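My grandmother kept a button tin, and I have kept it going, and I suppose that's how I ended up spending most of August thinking about old clothes. It started with a drawer that wouldn't close. I pulled everything out onto the bed meaning to be quick about it, and two hours later I was sitting on the floor reading the care label on a cardigan I haven't worn since my second job.

I'm not a minimalist, I should say that up front. I like having things! But I do like knowing what I have, and somewhere in the last few years I had stopped knowing. T-shirts are the worst for it. They come to you from fun runs and cousins and closing-down sales, and they never quite wear out, they just get softer and a little sadder around the neck.
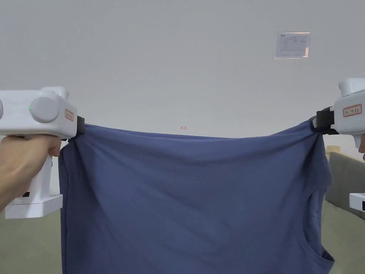
## What I kept, and why it took so long

My friend Assunta Sorrentino came over with lemon cake and sat on the end of the bed being ruthless on my behalf. Her rule is that if you have to tell a story to defend a shirt, you should write the story down and let the shirt go. I tried it. I wrote down the one about the ferry, and the one about Dario's wedding (he was married in a rented hall with the heat stuck on, and we all danced in our undershirts by the end of it), and I did feel lighter afterward, although I kept the ferry shirt anyway.

The ones past saving I cut into squares for cleaning cloths. Old cotton is wonderful on windows, much better than anything I've bought. I took the good ones to the swap shelf in Rarkeck, where Pravesh Botha gave me a very stern look for bringing two bags and leaving with one. It had a linen tablecloth in it, what was I supposed to do?

Then there was the question of the bedroom itself, which looked tired once the piles were gone. I've been thinking about green, a soft olive sort of green, maybe just as a bedspread or a curtain against the white, before I commit to any paint. Assunta thinks I should live with the bare walls until winter and see how I feel. 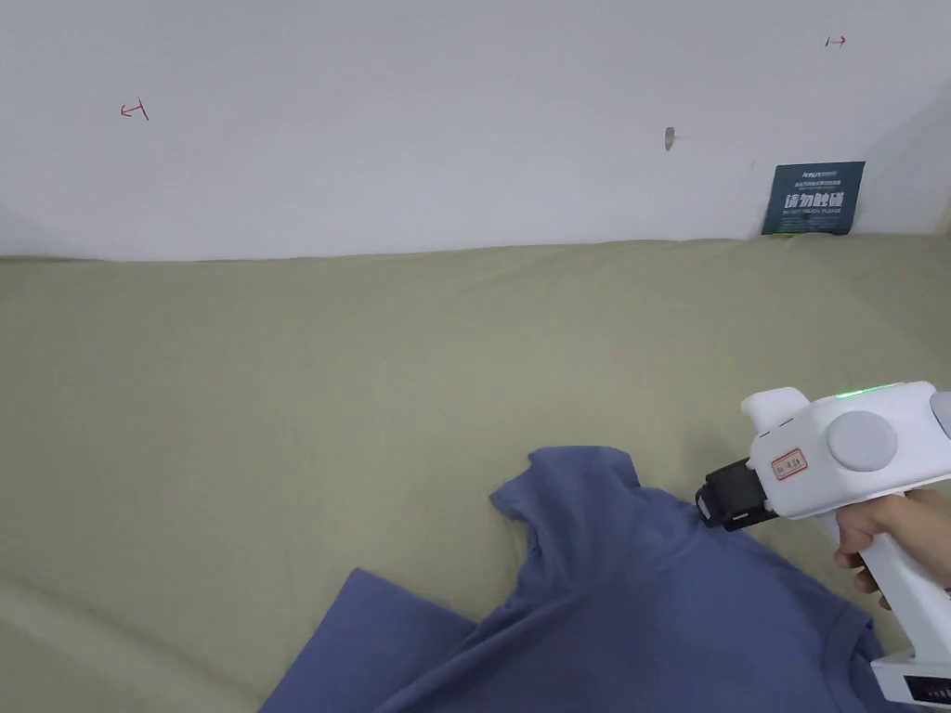

*Page last changed in August*

I've added this bit after a few of you asked about the button tin. I snip the buttons off anything headed for rags and thread them on a bit of cotton by set, so that I'm not hunting for a fourth match at eleven at night. My grandmother used fishing line, and her knots are still holding.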